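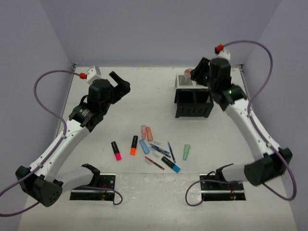
DOLTITZ, November - Wenell today informed its customers of a fault in the wrist cable of its two-arm sorting station, and is asking all operators to stop unattended work until the cable has been checked.

The fault was found at the company's test room in Doltitz, during a long trial in which the two arms sort markers, pens and caps. After 2,956 cycles, one arm lost the signal from its wrist module while the gripper was closed. The arm did not stop as it should. It continued its movement for 2 seconds before the controller cut the power. No person was hurt and the damage was limited to one gripper finger.

"Two seconds is too long," said Oluf Bisgaard, head of product safety at Wenell. "The cable can be replaced in a few minutes, but the late stop is a more serious matter and we treat it first."

The engineers found that the purple cable, which runs in a wide loop along the arm to the red connector at the wrist, can pull on the connector when the forearm turns far outward. With time, the contact becomes weak. The green indicator light on the wrist can remain on also when the signal is lost, so operators should not use it as proof that the connection is good.

Until further notice, Wenell asks customers to do the following:

Run the station only when a trained person is present.
Check both wrist connectors by hand, with the power off, before each shift.
Keep arm speed at level 4 or lower.

A software update that shortens the stopping time is now in testing with Faltora, the supplier of the controller. A new cable clamp will be sent free of charge to all registered customers. Installation takes two screws and no special tools.

The marker trial in Doltitz has started again from zero, with the new clamp on both arms and an operator in the room - the results will be shared with customers when it is complete.

Contact for customers and press: Telmo Sotomayor, Wenell, Doltitz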